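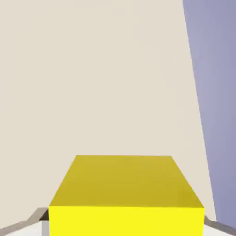

News | Robots

I drove over to Trellach last week to see what Endance have been up to, and came home having (sort of) taught a robot to hold a box. It's all simulated for now – a plain yellow box, a gripper with a finger at either side of it, and me in a swivel chair with a hand controller, sweating.

Luminița Hodoroagă runs the teaching sessions. You steer the gripper yourself, the software saves every move you make, and later the robot has a go at copying you. They call the system Gazi, and it has 119 recorded goes at the box task so far. They want 2,000 before they let it near the real arm in August, so there's a fair bit of steering to do!

I managed 2 good ones in half an hour. Petrică Marinescu, who wrote most of the controller code, did 68 in a single afternoon and says the knack is to come in slowly and stop fiddling once both fingers are touching. I fiddled.

Endance are after more people to have a turn, beginners very welcome – ask for Luminița at the front desk.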